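Filed under: House meetings / Minutes

Nilholm Shared House - minutes of the residents' meeting, 28 July 2018

Present: Afia Quaye (chair), Bogdan Ene, Thư Phí, Rostyslav Panasiuk. Apologies: Nhi Khương.
Minutes: Bogdan Ene, who again asks that somebody else have a turn.

1. Previous minutes

Agreed, apart from the line saying the shelves in the big room "will be sorted by summer." Rostyslav asked which summer. The line stays in, with his question added.

2. The round table

Thư proposed keeping the round table clear between meals. Afia pointed out that we agreed to this in November and it lasted until somebody wanted tea. She doubts a second agreement will be stronger than the first. Thư said the kettle could stay and everything else should have a home. Bogdan asked where, given that the bookshelves along the wall are packed and the glass-fronted one is full of things none of us will admit to owning.

Cups were discussed at some length. Thư wants the clear glass ones kept apart from the black one, which she says gets knocked over. Rostyslav does not see how keeping them apart would stop that.
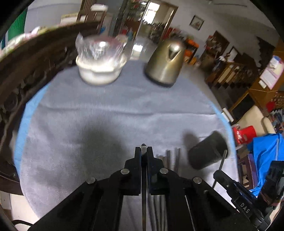

3. The cloth

Two cloths are in use, the gray-blue fleecy one and the lighter blue one under it. Rostyslav thinks one would do. Afia bought the under-cloth and disagrees. Bogdan noted that the top one wrinkles whatever we do, and that a cup does not stand well on a crease. Thư offered to pull it straight every evening. The meeting thanked her and did not believe her.

Rostyslav had a price of 236 from Maltilitz for a fitted cover. Not approved. A fitted cover for a round table sounds to the rest of us like a tablecloth with a bigger bill.

4. Chopsticks and the holder

Thư would like the chopsticks put back in the metal holder after washing and drying. At present they get laid down beside it, which she finds hard to understand when the holder has an open top and drainage holes and is right there. Bogdan said the brown one does not match the dark ones and should go. Thư said it is a perfectly good chopstick.
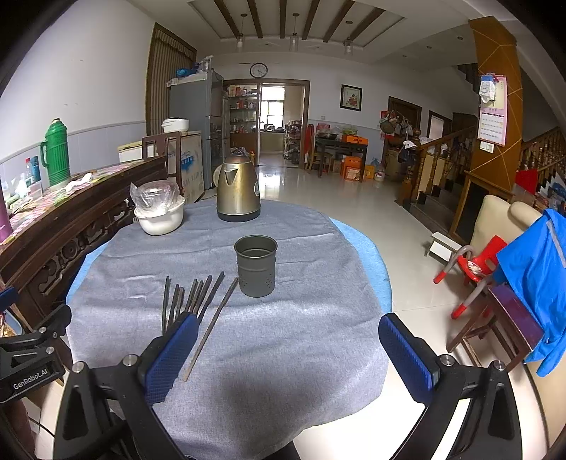 Afia asked whether we need a rule for this at all - we have 5 on the kitchen door and she has yet to see anyone read them. Left as a request. Thư asked that it be minuted as a firm request.

5. Kettle

Nhi sent a note asking for a second kettle from Skistov, to save carrying this one back and forth. Rostyslav would want to know who carries it, as he has only ever seen it on the table. Held over until Nhi can speak for herself.

6. Money

House fund stands at 500. Afia will hold back 100 for the shelf repair that Kaplan has promised twice. Bogdan wished it recorded that he expects a third promise.

7. Actions

Thư: evening cloth.
Rostyslav: one shelf, his choice, emptied and wiped.
Afia: call Kaplan.
Bogdan: copy of these minutes to Nhi.

Next meeting when Afia can get four of us to sit down.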